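Laundry bay, 2022-06-12

Second stretch on unloading at Skollgate. Snædís used to empty this washer herself between rounds – now she keeps an eye on the arms and does the folding, and says her back likes the trade.

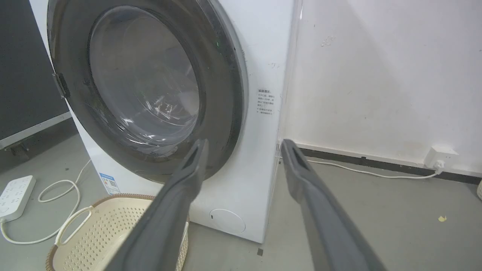 She still wants a say in the order of jobs, and I'm with her. Tove wants 3 more rounds before July.

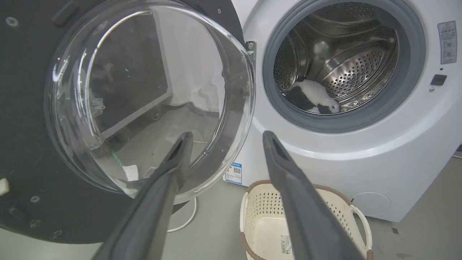
Need to ask Valdemar who gets called when the thing stalls at night. Snædís doesn't want it to be her by default!
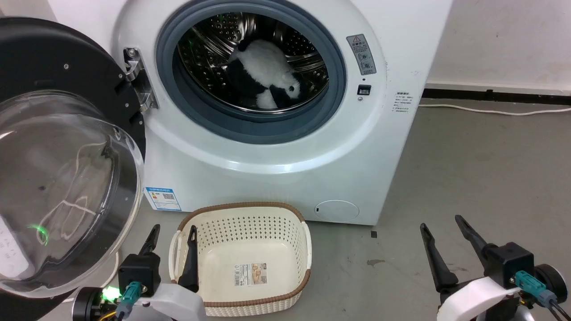 Panda in the drum, door open, basket empty.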